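### 4.2 What travels with the food

Reheating looks like the dullest task in our study, and several of the households we visited said so. It took up 16 pages of field notes all the same. In the Orozco kitchens, the plate did nearly all the work: it was storage, tray, serving dish and, for a minute or so, cookware. Participants spoke of "putting the bread in," but bread seldom made the trip alone. Forks, lids and tongs came too, and had to be dealt with somewhere near the microwave door (Figure 3).
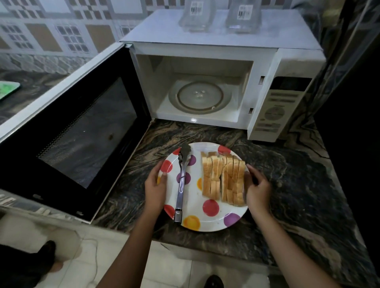
**Figure 3.** Sliced bread and metal tongs sharing a polka-dot plate, held in front of an open microwave.

We call these extras riders. Of the 866 plate movements coded at the Orozco and Fima sites, 200 involved at least one rider, usually a utensil. Our first coding scheme had no place for them – it assumed that people carry one thing at a time, a belief that did not survive February. Metal riders got a code of their own, as the decision about where to set them down falls at an awkward moment, with both hands busy and the door already open. Counter space next to the microwave was the best predictor of a calm answer.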